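4.2 Recording grasp demonstrations (wrist view)

The Zirnitero baseline used 273 grasps of bottles and other small containers. Follow the same order so that new runs can be compared.

1. Set the grip force limit to 114 in the Junura panel.

2. Close the fingers on the bottle just below the cap, keeping the cap and part of the label in the wrist view. 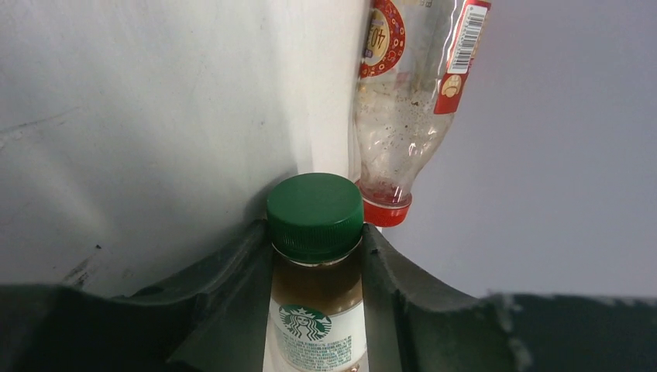 3. Hold for 2000 ms, then press Save.

Note: Leave other bottles in view. The colour of the cap is logged as a target cue.

Caution: Keep hands clear until the arm is parked.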